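2022-10-22
Orkura notebook, Avetville room

Back on dish towels. I know, I know, I said I was done with towels until December, but the Bainbridge people keep asking whether the arm can "just do the kitchen" and I'd like to have a better answer than a shrug.

So where are we. Folding demos with the hand grippers now stand at 567, counting the old ones with the thick towels (which I'd love to throw out, they drag the model toward grabbing way too deep). I retrained overnight without touching anything else and ran 60 folds on the arm this morning. Flat towel, already squared up on the table: pretty good! Roughly 40 of them I would put in a drawer and not be ashamed. Crumpled towel, straight out of the basket: no. It pokes around, gets a corner, lets go of the corner, gets the same corner again. I sat there rooting for it like it was a baby learning to walk and then I folded the thing myself in six seconds.

Which is sort of my whole feeling about chores right now. The part people think of as the chore (the fold, the wipe, the stacking) is coming along nicely. The part before it, where you dig in a heap and work out what you've got hold of, is miles behind. Same story on the shop floor over at Irkine. They've got sorting into bins running all day long, but a human still shakes out the tangled parts and sets them down nicely first, so I'm not sure who is helping who.

Wiping: tried it on the dark countertop sample with the veins. The arm wipes beautifully where there is nothing to wipe. Put down a dried coffee ring and it goes over it with the same pressure as everywhere else and moves on, very pleased with itself. We need either force in the demos or a second look after the pass. I vote second look, it's cheaper and I can write it this week.

Finger notes before I forget. When the tips close they almost touch up top and there's still a wedge open lower down. For a single layer of cotton that means you have to pinch with the very tip, and people get lazy and pinch lower when their wrists are tired. I do it too. I went through my own late-session demos and there it was, slip after slip. Shorter sessions, please, and swap hands on the tool if you can stand it.

Also, new folks watch the tool tip and forget the other gripper entirely. Two-handed folds need both hands to arrive at more or less the same moment. Saying "and lift" out loud helps, silly as it sounds.

To do: crumpled-only set, thin towels. Ask Bainbridge what is really in their kitchen before anybody promises them anything. Re-run the 60 with the old demos pulled.

My guess for a towel from heap to drawer with no help: not this year. Socks, don't even ask.

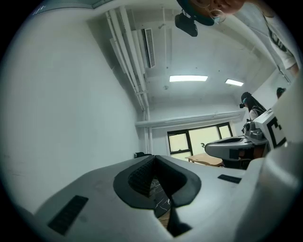
Marisol Teague
Manipulation tech, Orkura project
I run the chore trials in Avetville and keep this notebook for the team. Fix my mistakes in the margin, initials please.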